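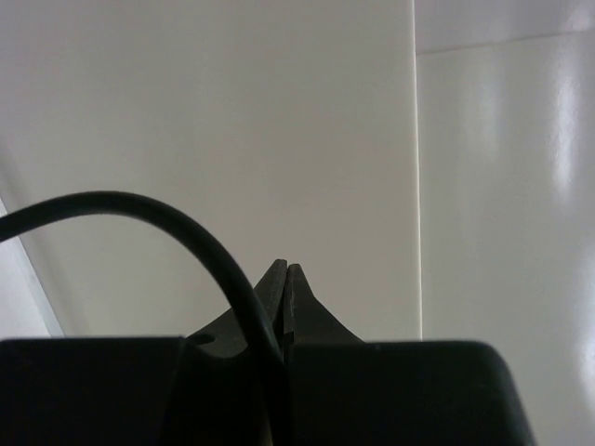

About Leselance

Leselance is a small language school for adults. We teach English and Lithuanian in the evenings and on some mornings, in two rooms on the second floor above the Nkosi bakery. The entrance is from the yard, by the green door, and the bell is on the left side.

The school was started by Rimantas Dambrauskienė, who worked before that as a translator of contracts and user manuals. Many of his clients asked him the same thing: could he teach them to write these letters by themselves? He began with one group at his kitchen table. The second group did not fit, so he rented a room.

Today we have 87 students and 19 weekly groups. A group is never larger than six people. We know that bigger groups would make the lessons cheaper, but in a bigger group the shy students stay quiet, and it is usually the shy students who need to speak the most.

How we teach

A lesson takes 90 minutes with a short break for tea. We use a textbook for grammar, and for the rest we use what the students bring: a letter from the bank, a recipe, an e-mail from the boss that sounds angry and maybe is not. Homework is given every time. It is short, and we read all of it.

Most of our teachers learned their second language as adults. We still make mistakes with articles – you may find one on this page – and we correct each other in the teachers' room without shame.

Courses

Each course has 40 lessons. New groups open in September and in February. If you already know some of the language, please come first for a free talk with a teacher, so that we can find the right level for you. This talk is not a test and there is no grade.

For companies we offer lessons at the workplace. Our longest partner is Pritico, where we have taught the customer service team for several years.

The reading club

In November we opened a reading club, which is called Tililik. We read one short book in simple language and then discuss it with soup. You do not have to be a student of the school to come, but please tell us before, because of the soup.

Contact

The office is open in the afternoon, from two to seven. If the phone is not answered, we are probably in a lesson – please leave a message and we will call you back the same evening.

Page updated May 16, 2024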